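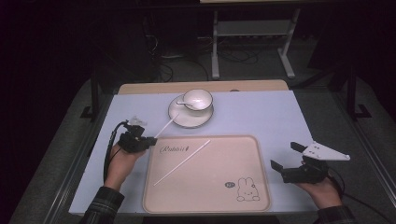 About Trera

We do cups, saucers, trays and the small stuff that goes with them. Tea things, mostly. Started with one shelf in the back of a hardware store in Huscombe, now a proper shop with a stockroom and a packing bench and never enough boxes.

Who we are

Aivar Ots opened Trera after years of buying tableware for other people's stores. Wanted a place where you could buy one saucer. Just the one. Most places sell the set or nothing, and everybody breaks a saucer sooner or later. So that was the idea and it still is.

There are 8 of us now. Five in the shop, two packing orders, one who does the website when she has time (sorry about the website).

What we sell

White porcelain cups and saucers, plain or with a thin dark line around the rim. The rimmed ones outsell everything else, every year, and we've stopped trying to guess why. Small spoons to go with them. Trays in soft colors, pale pink being the one people ask for by phone. Some have a rabbit on them and the word Rabbit in script, kids like those, so do plenty of grown ups. Stir sticks, sugar bowls, tea strainers, a few pots.

Around 3000 pieces on the shelves when we're fully stocked. We are not often fully stocked.

Singles and matching

Bring in what you have left and we'll try to match it. Bring the actual cup if you can, photos make every white look the same. If we don't have it we check with Sarmont, who keep older lines in their warehouse, and that takes a week or two. No charge for asking. If the match is close but not right we'll tell you before you pay.

The try-out table

White top, dark metal legs, near the window. Set things out on it before you buy. Put the cup on the saucer, put the spoon in, see if the tray is big enough for how you really have your tea. Lots of people find they want the smaller tray. Please put things back on the table when your done and not on the shelf, we like to check for chips first.

Tea set afternoons

Once a month, more in October. You learn to lay a tray, carry it without the cup sliding, wash porcelain so the rim line doesn't wear off. Free, but call first, the room is small. We also go out to schools and care homes in Zamudio with a box of cups and trays, no cost if you're on our delivery route.

Orders and shipping

Orders over 125 dollars ship free. Everything gets wrapped seperately, cup in one paper, saucer in another, spoon tucked in the side. Trays go flat at the bottom. If something arrives broken keep the pieces, send us a picture and we'll send a new one.

Cafes and offices: we can do up to 400 pieces in one order, give us three weeks please.

Visit

Main street in Huscombe, green door, parking out back. Ring the bell if the front looks dark, we're probably in the stockroom.

Page updated January 19, 2019. New hours coming soon.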